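Coolant loss on the Evidier 2.8 estate, a thread. Car has covered 107 thousand miles, one owner before me, full history until the last two services. 1/9

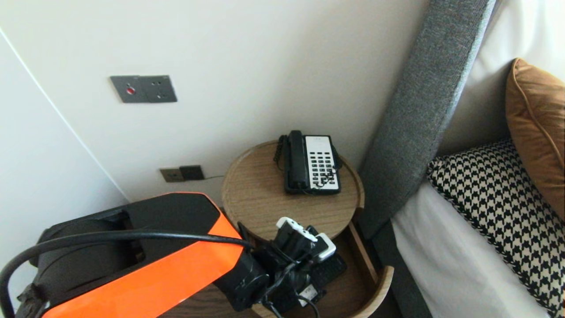 Niamh Moriarty replies that hers did the same and the header tank cap was to blame. Fair suggestion. I fitted a new cap in August and the level still dropped, so I moved on to a pressure test. 2/9

Cold engine, tester on the header tank, pumped to 1.2 bar. It held for four minutes, then fell slowly to 0.9. No drips on the floor. Heater matrix carpet dry on both sides. 3/9

Undertray off (eleven screws, two of them rounded). Pink crust on the back of the thermostat housing, running down to the gearbox bell housing. The housing is plastic and the seam had opened on the side you can't see from above. 4/9

Parts: housing with thermostat and seal, Scanlon pattern part, £28. The dealer wanted £216 for the same thing with a sensor included. My sensor reads correctly, so I swapped it over with a new O-ring. 5/9

Tadhg Sheehan asks whether the inlet manifold has to come off. No. Remove the air box and the intake pipe, then use a long 10 mm socket with a wobble bar on the lower bolt. Tighten to 9 Nm. The threads are in alloy and strip easily. 6/9

Refill through the header tank with the heater set to hot and the bleed screw open. Close it when the stream runs without bubbles. Mine took two goes. The electric pump on this engine has a bleed routine, ignition on, engine off, twelve minutes. Put the battery on a charger first. 7/9

Result after 2846 miles: level unchanged on a cold check, no crust, temperature steady at 92 on the motorway and 97 in traffic. 8/9

Rear brake pipes are next, as the nearside one is flaking above the axle. Will post the lengths and union sizes once I've got them off. 9/9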